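Gurkach Payments: Questions About Limited and Closed Accounts
Last updated February 10, 2019

Since our change of rules in December we receive many letters from shop owners who are worried about their accounts. We collected the most common questions on this page.

Why was my account limited?
An account is limited when our system or one of our reviewers finds something which must be checked. It can be a sudden growth in sales, a high number of refunds, or a product that is on the restricted list. A limited account can still receive payments, but it cannot send money out until the review is finished.

Is a limited account the same as a closed account?
No. A limited account is still yours and in most cases it is opened again. A closed account cannot receive payments anymore, and you will need another provider for your shop.

How long does the review take?
We try to finish in 7 business days, counted from the day when we have all your documents. If a document is missing, the counting stops. You will see the status under "My reviews."

Do you close accounts for political opinions?
We do not review opinions. We review what is sold, and what the shop page says to the public. If a page calls for violence against people or asks for money for such a purpose, we will end the service, and it does not matter which side the owner is on. We know that not everybody agrees with this rule. The full text is in section 80 of the User Agreement.

Can I get my balance if my account is closed?
Yes. We keep a reserve for possible chargebacks and send the rest to your bank. The reserve is paid later, after the waiting period written in your closing letter. Balances under $100 are sent without a reserve.

Can I use Bitcoin to receive my balance?
No, we pay out only to a bank account in the name of the business. Some of our sellers accept Bitcoin in their shops through Balard — this is allowed, but it is a separate service and we cannot see those payments or help with them.

I use the Humico plugin and now I see error 291. Is my account closed?
Not necessarily. Error 291 means that the plugin asked for a payout and we refused it. A limited account gives this error, but an expired key gives it too. Please sign in on our website first and look at your status there. Sellers who came to us from McKinnon should also check that the old key was deleted.

Can I open a second account while the first is under review?
Please do not do this. The second account will be connected to the first one and the review will start again.

How do I make an appeal?
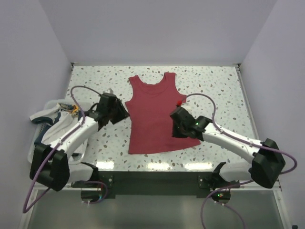 An appeal is sent with the form under "My reviews," and you can send it one time for each decision. Write in your own words what you sell, who delivers it, and which payments you think were judged wrongly. For every payment please name the goods exactly: "maroon tank top, sleeveless, wide scooped neckline" can be compared with the order, but "clothes" or "item 4" cannot. Attach the invoice from your supplier and the delivery proof, as PDF if possible. The appeal is read by a different person than the one who made the first decision, and the answer comes by e-mail — please look also in your spam folder.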